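The robot gets the easy room

I've worked in serviced apartments for long enough that my knees have opinions about it, and since September I've had a new line on my job sheet. It says "practice hour". What it means is that I sit in the linen office at Flullgate with a cup of tea and a laptop, and I watch a robot clear a dining table in a room that doesn't exist.

Flullgate looks after the cleaning and turnover for a stack of holiday units, and the owners have signed up with a mob called Vivar, who want to put two-armed machines into the units to do what they call reset. Reset is the tidying before the cleaning. Dishes off the table, chairs in, bits and pieces back where they live. Before any machine comes near a real unit it has to do the job over and over on a computer, and somebody who knows the job has to watch and say whether it was any good. That's me, and a couple of the others on rotation (they drew straws, I put my hand up, make of that what you will).

I should say up front that I quite like it. I didn't expect to! I went in with my arms crossed. But there's something a bit absorbing about watching a machine think its way towards a bowl, and I've caught myself leaning sideways in the chair trying to help it along, the way my dad used to steer the telly when the cricket was on.

What I want to grumble about is what the whole thing is doing to the rest of the day, and to the people who aren't sitting down with a tea.

We used to get 43 minutes for a one-bedroom. That was never generous, but it had some give in it, and the give was in the reset. You'd walk in, put your bucket down, and pick up for five or ten minutes while you worked out what sort of guests they'd been. You can tell a lot from a table. You find out whether to expect trouble in the bathroom. You find the kid's toy that's going to cause a phone call on Wednesday. And your back gets to stay straight for a bit before you're down doing the shower base. When Vivar's people came through with their tablets they marked all of that as low-skill time, and fair enough, it's not brain surgery. But take it away and what's left for the person is scrubbing, from the time you walk in to the time you leave, with nothing gentle in the middle.

The plan, as it was put to us, is that once reset is handled each cleaner picks up more units, because each unit is now a shorter job. Shorter, yes. It's also all the worst bits end to end. I asked whether anybody had thought about rotating us, so that you'd have a day of scrubbing and then a day of minding the machines, and I got told it was a great question. I've been in this game a while and I know what a great question is. It's one that goes in the bin on the way out.

Then there's the marking. Each run gets a score from us, and there's a box for comments, and I fill mine in properly. Too fast near the edge. Don't put the knife in with the crockery, someone's going to grab it by the wrong end. The target is 1000 runs scored before they'll consider a trial in an actual unit, and I'd like to think the comments are being read as well as the scores.
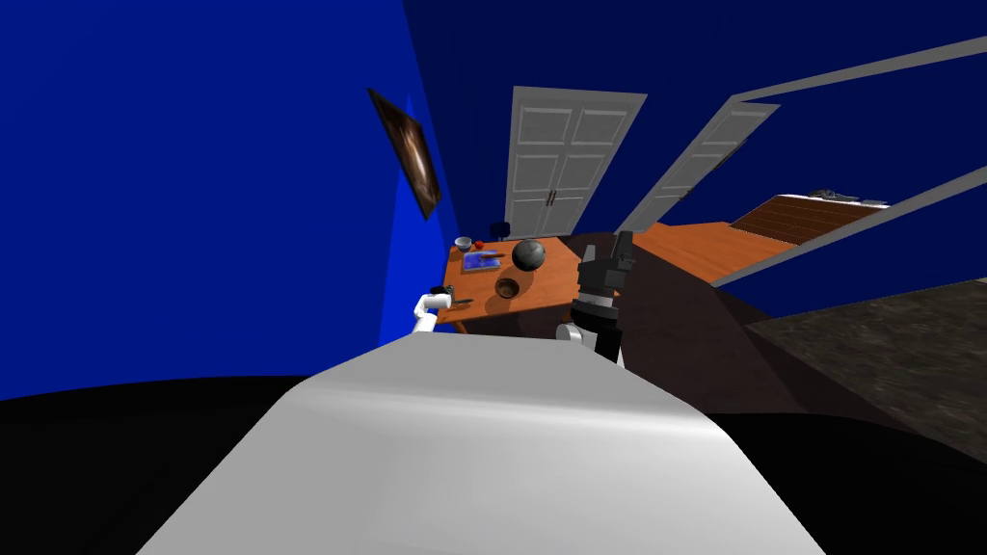 A mate of mine who cleans at Briltholm, down the road, reckons I'm mad to be doing it at all. She says I'm training my replacement. I've turned that over a fair bit, usually on the bus, and I don't think it's quite right, though I can see how it looks. What I'm handing over is the part of the job I'm good at without trying, the part that took years to get into my hands, and there's no line on my payslip for it. If I was a consultant they'd call it expertise and I'd be invoicing. As it is I get my normal hourly rate plus the tea, and the tea's mine.

So here's what I'd ask for, if anyone from Vivar or Flullgate is reading, and I've said most of it to their faces already. Pay a loading for the practice hour. It's different work and it's worth something to you or you wouldn't want it. Leave some of the time saved with the cleaner who lost it. If the machine takes ten minutes off a unit, give five back. And let us say no to a machine in a unit on a given day, on our own judgement, without filling in a form. There are rooms you walk into after a long weekend where I wouldn't send a robot or my worst enemy, and we'll know before anyone else does.

I know how this goes in other places. The Cordero laundry got its folding line two years back and there were 18 people on that floor, and most of them are still there, which was the bit that got into the newsletter. They stand at one end feeding sheets in. They used to chat while they folded, two to a sheet, walking in and out to each other like a slow dance. You can't chat to someone when you're both facing the same way over a noisy belt. None of them got sacked and none of them will tell you it's a better job.

I'll keep doing the practice hour. I'm a sticky beak and I want to know how it ends up, and if a machine's going to be putting bowls away in my units then I'd sooner it learned from someone who's had to pick the bits up after one got dropped. But I've started writing down how long my real units take on the days I'm rostered for both, in the back of my diary, with the start and finish times. When the new allowances come out I'll be bringing it with me to the meeting.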